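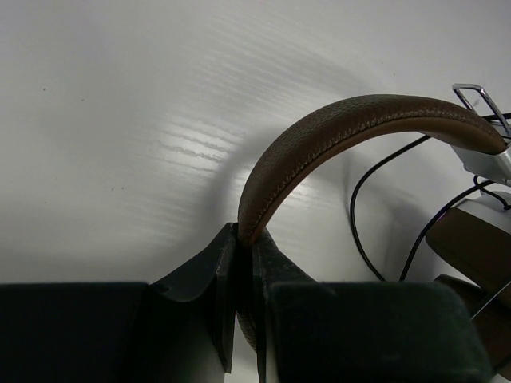

One parent wrote back after the first release to ask whether the bedtime questions could be split from the homework ones, as the two felt like completely different arguments in her house. She was right, and version 3 does just that.

Akdale Family Routines Survey - Read Me

Welcome, and thank you for downloading this! The folder holds the answers from 42 households who kept an evening diary for us through November, along with the blank diary itself in case you'd like to run your own (please do, we'd love to hear how it goes).

What the survey is for

Akdale is a small parenting program, and the families who come to us ask again and again about the stretch between dinner and lights out. We wanted something more useful to offer than our own memories of it, which are patchy at best. So we asked mums, dads, grandparents and foster carers to jot down what their kids were meant to be doing each evening, what they did instead, and how everybody felt by the end of it.

What's in the folder

diary_blank.txt - the diary as families received it, one page per evening
evenings.csv - one row per household per evening
bedtime.csv - the bedtime questions, now in their own file
homework.csv - the homework questions, likewise
notes.txt - comments in the families' own words, with names and schools taken out

Columns worth explaining

household: a code we made up, the same across all the files.
child_age: age in whole years at the start of the diary. Every child is 6 or older.
settle_min: minutes from "time for bed" to quiet. We stopped at 60, so a value of 60 means an hour or longer.
mood_adult and mood_child: both filled in by the adult, so do treat the second one kindly.

Things to keep in mind

These are families who already come to a parenting program, and most live close to us, so please don't read the numbers as a picture of every home in the country. Blank cells are evenings when the diary was skipped - usually somebody was crook, or sport ran late. We've left them blank and would ask you not to fill them with averages.

Use and thanks

You're welcome to use and share the files for teaching, research or your own curiosity, so long as you credit Akdale and don't try to work out who anyone is. The Dalitz playgroup kindly tried out the first diary and told us, quite firmly, that it was too long.

Last updated 26 Nov 2023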